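Ladovero (home robot)

Reading time: 2 min
Shares 64 · Comments 200

Ladovero is a two-armed household robot built in a shared workshop in Berge and tried out in ordinary living rooms. It is intended for light tidying: lifting small objects from low surfaces, carrying a bin and clearing litter. The design is kept by the Prarkberg workshop, whose members revise the drawings each February.

Construction

The arms are bought as kits and bolted to a common column. The fingers of the wrist-camera version are printed in black plastic and fixed to the gripper base with hex-socket screws. The fine layer lines are left unsanded, as sanding was found to reduce grip on smooth objects. A second version uses a white gripper with the cables run outside the arm - a simpler arrangement to repair, but one that needs slack at every joint.

Each arm has its own controller, named Gremix after the workshop's first test board. The controller limits finger force and stops the arm if the motor current stays high for more than 200 milliseconds. The current parts list has 213 entries, including fasteners.

Trials in the home

Polished stone is regarded as a difficult surface. Glare may hide the outline of a clear object from the wrist camera, and depth readings become unreliable near windows.

Wrist views over a marble table, then wider views with a black bucket.
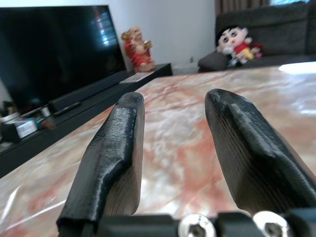
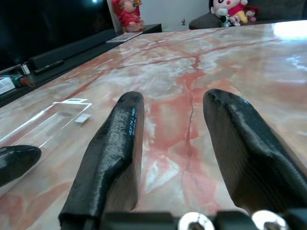
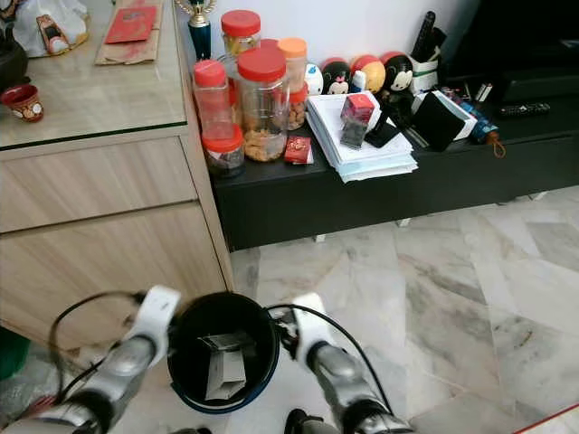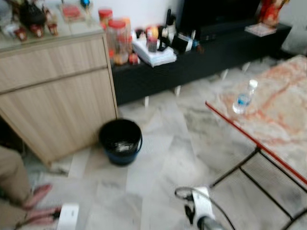 Calibration is repeated whenever a finger is replaced. The arm is moved to a fixed block, the fingers are closed on it, and the offset is stored in the controller. Worn fingers are reprinted in pairs - a new finger set against an old one tends to pull objects to one side. Spare sets are kept with the column, together with the calibration block.

Contact the editors | Text may be reused with credit | Back to top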